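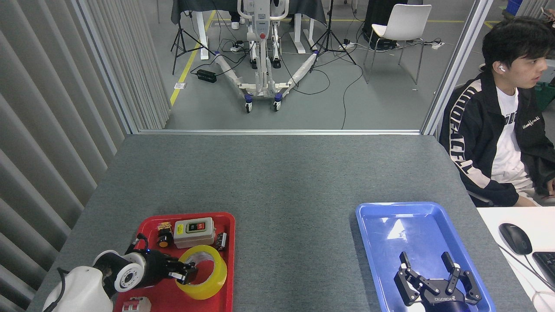 Section 4. Sorting the small parts from the red tray to the blue tray

Before you start, give yourself a clear stretch of table and a few quiet minutes. The Nolham bench kit is a friendly thing to work with, but small parts do like to wander, and a felt top is kinder to them than a bare one.

1. Set the red tray on your left and the blue tray on your right, with open table between them. Leave the blue tray empty for now.

2. Put the larger pieces into the red tray first. The push-button switch box goes toward the back, with its green and red buttons facing up, and the tape roll lies flat nearer the front.

3. Tuck the smaller parts in around them – the connector to the right of the switch box, the little black cylinder to the left. 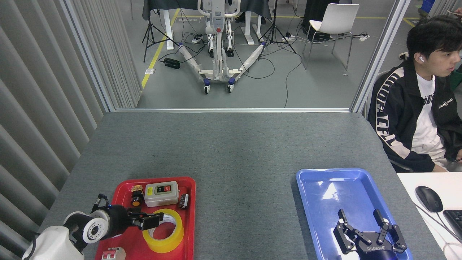

Figure 4-2. Red tray loaded, with the yellow tape lying flat.

4. Check each part against the packing card in the lid of your kit. Jolene Brunton, who wrote the first version of this card, liked to tick things off in pencil so the same card could be used again in May, and we still think that's a good habit.

5. Move the parts across one at a time, beginning with the tape. Lift it by the rim and lay it down flat.

Note: Each tray is rated for 275 grams. If you have added parts of your own, weigh them before loading.

Caution: Never connect the switch box to a live supply while it is in a tray. Wiring is covered in Section 6.

6. When the red tray is empty, wipe it out with a dry cloth and go on to Section 5.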